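Barnabás Sárközi had already put the kettle on when I came up the stairs, and there was a half-finished sleeve on the kitchen table with the needles still in it. He apologized for the yarn on the chair, then on the other chair, and in the end we both sat on the bench by the window with our tea and talked until well past four in the afternoon.

He learned to knit at 13, from a neighbor who was tired of seeing him hang around the yard. "She gave me two needles and the ugliest brown wool you can think of," he says, laughing. "I made a scarf that got wider and wider, because I kept picking up stitches I didn't mean to. I loved it! I wore it all winter and my brother wouldn't walk next to me."

These days he designs sweaters, mostly plain ones with one odd detail, and his newest pattern is called Olta. It's a round-yoke pullover with a band of small leaves, knit from the top down, and it takes 400 grams of wool in the middle size. The first version went the other way, from the hem up, and he ripped it out 2 times before he gave in. "I was being stubborn," he says. "I wanted the leaves to point at the chin, and I wouldn't listen to anyone who told me to just turn the chart over."
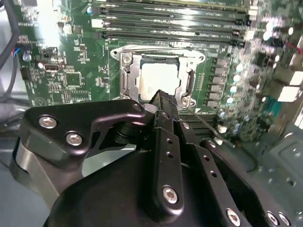
Which yarn did he use for it in the end?

A woolly two-ply called Veres, in the dark red, which he first bought for mittens and then couldn't stop petting.

It was Ferhat Keskin who test-knit the largest size, and he found a mistake in the sleeve decreases that would have left everybody with very tight wrists. The two of them met at the knitting evenings in Nillach, where Barnabás still goes whenever he can – he says he gets very little knitting done there, but he eats a lot of cake and comes home with new ideas (and usually somebody else's stitch markers in his bag).

Olta comes in six sizes and should be out in February, if the photos get done. After that he wants to try socks, a thing he has been avoiding for years. "I can do one sock," he says, pouring me more tea. "I have a whole drawer of one sock."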